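Comparison of Two Grippers for Table Service Enters Its Second Stage

Lultico newsletter, Jul 10, 2019

The Applied Handling Group at Lultico has completed the first stage of its comparison of grippers for light table service. The work began in March under the direction of Sverre Berge and is intended to guide the purchase of end tools for the Birlow arm, which the company plans to offer to canteens, food halls and staff dining rooms. This item sets out what was tested, what was found, and what will happen in the second stage.

Two grippers were compared. The first is a parallel gripper with flat pads, supplied by Kisosport, whose main business is in release clamps for sports equipment. The second is a three-finger gripper with soft tips, made in the workshop at Rønning to a drawing by Teodor Rønning. Both were mounted on the same arm, with the same wrist camera and the same controller, so that differences in the results could be put down to the tool. The controller software was frozen for the full period of the first stage. Requests for changes were recorded and held over.

The program of work consisted of 966 trials. Each trial called for a single action: picking up a tray, moving a bottle, drawing a tissue from its box, or shifting a small item out of the way so that the table could be wiped. Trials were run in blocks, and the gripper was changed between blocks. Hjørdis Wallin, who kept the trial records, asked that every failed attempt be given a cause from a fixed list before the next trial was started. This slowed the work in the first week. It also meant that the records could be read without going back to the video in most cases, and the group has adopted the practice for all later work.

Trays gave the most trouble. A tray that lies flat on a table offers very little to hold. The parallel gripper was able to take the rim only when the tray had first been drawn to the table edge, and this added a separate pushing movement to each attempt. The three-finger gripper could begin the lift from the rim without the push, but it tended to tilt the tray as it rose. A slight tilt does not matter when the tray is empty. It matters a good deal when there is a bowl of soup on it.

For this reason the group went back to the way people carry out the same task. Lovisa Backlund arranged for table work to be recorded from a camera worn at head height, with both hands in view, at tables laid with the ordinary items of a dining room. The purpose was to learn which hand does the holding, which does the moving, and where the fingers go before contact is made. These questions are difficult to answer from memory. Most people who were asked how they pick up a tray gave an account that did not match what they did a minute later.

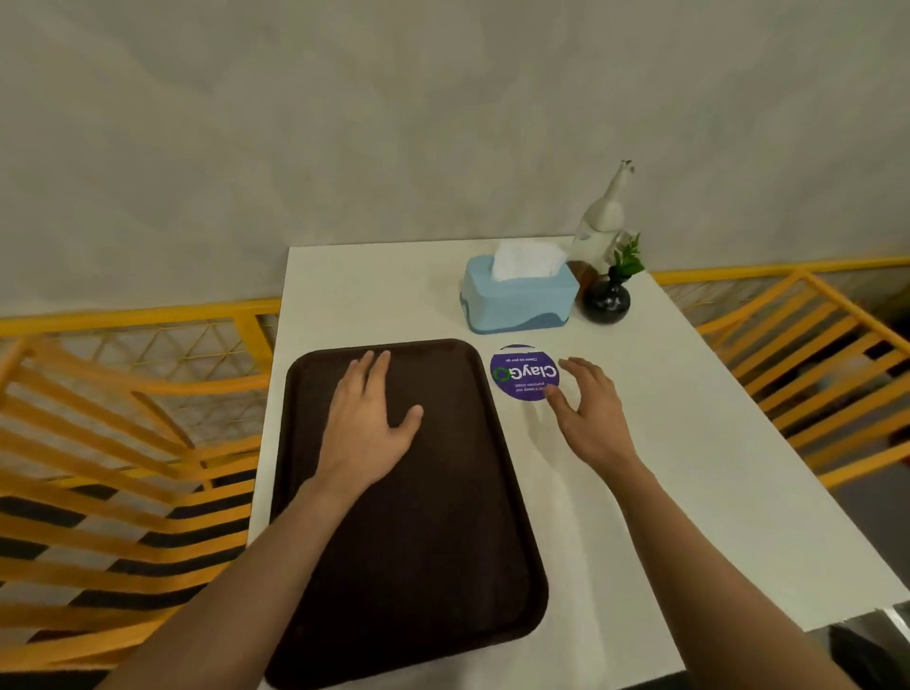

The recordings were reviewed by Ms. Backlund and Vy Tô, who is responsible for the vision software. Their notes draw attention to the amount of work done with an open hand. People press, steady and slide far more than they grip. A flat palm on a tray keeps it still while the other hand is occupied elsewhere, and the same palm can turn the tray a few degrees with very little effort. Neither of the two grippers has a surface suited to this. The parallel gripper can be closed and used as a blunt pusher, but the area of contact is small and the tray will often swing around it.

A second point in the notes concerns the free hand. In many recordings it waits close to the table, partly curled, before it is needed. The Birlow arm at present returns to a raised home position after each action, well away from the table. Ms. Tô has proposed a lower waiting position, which would shorten the approach and would also keep nearby items in view of the wrist camera at a useful distance. The proposal has been accepted for the second stage, subject to a review of clearances where people are seated.

Results for the other items were more even. With bottles, the three-finger gripper was the more reliable of the two. Its soft tips settled around a rounded body and tolerated small errors in position. The parallel gripper did well with straight-sided bottles and poorly with those that narrow toward the top, where the pads had only a thin line of contact. Raising the closing force reduced the number of slips but moved the bottle sideways during the grasp. Mr. Rønning has advised against any further increase in force for glass or ceramic items.

Tissues were included at the request of the vision team and were first thought to be a minor task. They have since become one of the more useful tests in the set. A tissue standing up from its box changes shape whenever it is touched, and the camera must judge how far down to reach before the fingers close. Here the parallel gripper was clearly better. Its pads meet in a straight line and hold thin material well. The soft tips of the three-finger gripper often closed on air or pushed the tissue back into the slot. Either gripper could lift the whole box by accident when the tissue was tightly packed, and a method for holding the box down has yet to be agreed.

The wrist camera performed acceptably with both tools, with two exceptions. Dark, glossy surfaces produced uncertain depth readings, especially under ceiling lights, and the edges of dark trays were sometimes lost altogether. In addition, printed notices and stickers on the table surface were at times reported as objects to be picked up. The arm would then descend and close on nothing. Ms. Tô has prepared a check that compares the height of a suspected object with the height of the table around it. The check was not used in the first stage, as the software had been frozen, but it has been run on the stored images and removed most of the false reports.

Readers have asked whether one gripper can be recommended over the other. Mr. Berge's position is that the first stage does not support a single choice. "The three-finger tool is better with the heavier and rounder things, and the flat pads are better with the thin ones," he said in his report to the department. "A dining table has both on it. We would be doing our customers a poor service if we picked one and stayed silent on the rest."

The second stage will therefore look at a combined approach. Rønning has been asked to supply a new set of fingers with a flat inner face and a soft outer edge, to be fitted to the existing three-finger body. Kisosport will supply wider pads with a shallow lip, meant to slip under the rim of a tray. Both parts will be tested against the original tools, on the same tasks and with the same fixed list of causes for failure. A flat pressing plate, to be carried on the back of the gripper, is also being drawn up in response to the notes on open-hand work. It will be tried on its own first.

Changes to the controller that were held over during the first stage will be made before testing resumes. There are 13 of these. The most important concerns the speed of closing, which at present is fixed for the whole movement. In the new version the fingers will close quickly until they are near the object and slowly from that point on. Staff who maintain their own copies of the controller settings should save them before the update is installed, as the old settings files will not be read by the new version.

Further recordings of table work will be made over the same period. Ms. Backlund would like to include a wider range of people, among them left-handed staff and those with experience of clearing tables for a living. Sessions are short and take place during working hours. Anyone wishing to take part should speak to her directly and obtain the agreement of their manager.

The trial records from the first stage are held by Ms. Wallin and may be consulted by all Lultico employees. Partner companies may request the records that relate to their own equipment. Requests for the full set should be addressed to Mr. Berge in writing.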